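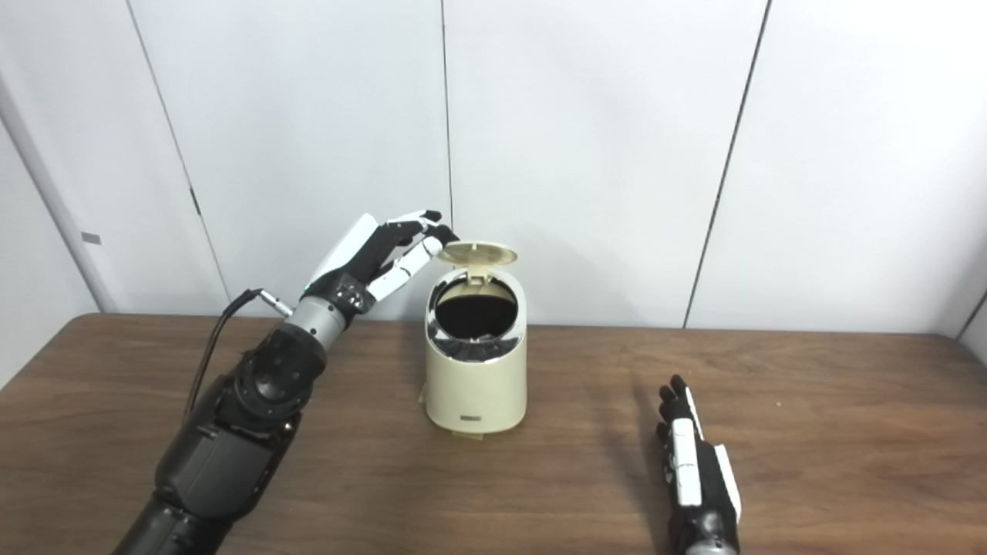 Left index finger on the lid of the little bin, right hand parked. Tirix bench, small room.

Teleop corner: the bin task

Quick one from the bench, more next issue.

Bin lid is now on the official task list. Sounds like nothing. Took Efa Llewellyn most of a week to get a script for it that everybody could follow the same way. Left hand does the lid, right hand stays down on the table, fingers open. Please stop "helping" with the right, it makes the demos useless for training and Kaisu has to throw them out by hand.

Where we are: 70 good demos in, target is 100 before the break. Rejected so far, 52, nearly all from the first two days. Main reasons: operator going too fast at the lid, operator chatting and drifting, gloves not zeroed. Zero the gloves. Every time, even after coffee.

Tips from Şengül Bozkurt, who has the best accept rate of anyone on the rota:
Come in high, over the top of the bin, then down.
One finger to the lid. Not the whole hand.
Slow down before contact, you wont feel it through the glove so watch the headset.
If you mess up, finish the motion anyway and flag it. Don't restart halfway.

The Trekex build still drops frames on long sessions, so save after every ten. Visitación Campos is chasing the fix, no date yet. The new log sheet is on the shared drive, old one is gone, dont go looking for it.

Slots open for next week, mornings mostly. No experience needed, we'll sit with you for teh first few. Write to Nuria Goicoechea to get on the list.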